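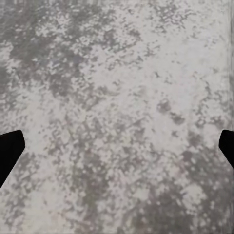

Mottled grey and off-white, close up.

Xavier at Petance
16 October 2019

Short thread on joint widths in garden paving. Most complaints we get at the Flurnport yard concern the gaps, very few the stone.

Grass joints need soil depth. Turf over a thin bed of sharp sand browns by July, whatever the seed mix. Dig the joint out to the full depth of the slab and fill with topsoil.

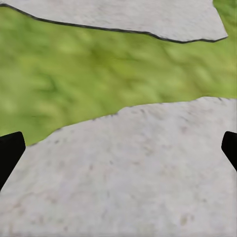
Pale grey slabs with a band of grass between.

Set the slab face slightly above soil level so a mower can pass over the edge. If the soil sits proud, the blade scalps the joint.

Irregular slabs: lay the large pieces first, then cut the small ones to suit. Avoid four corners meeting at one point — it reads as a mistake and the corners rock.

Fall: 1 in 80 is our usual figure for a rough face. Smooth sawn stone will take less. Always away from the house.

We logged 237 callbacks on Eria and similar paths. 31 were rocking slabs, nearly all laid on five dabs of mortar. Use a full bed.

Mortar joints beside grass joints: keep them apart by at least one whole slab. Lime bleeds into the soil and the grass thins along that side.

Sealant questions go in a separate thread. I have 2 test panels still curing.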